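3.2 Which books I counted

I went through 714 titles in the Turkari catalogue, and I'll admit I enjoyed the humorous novels far more than the sermons. Anything listed only as a scanned cover got left out, and so did reprints, unless the Giltomow edition added a new story (five did).
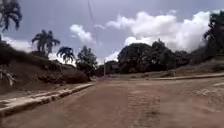
3.3 Road stories as a genre

My favourite bit! Comic travel tales turn up in both the Bozsik and Rolloris series, and they nearly always start with someone leaving home in a hurry - usually over a wedding or a debt. I coded each one twice, the second time in February, and changed my mind on two of them.
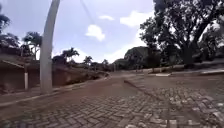 Figure 2. Block-paved road curving to the right, with a raised paved area alongside.

Serial novels were harder, as the chapters I wanted were often missing from the file.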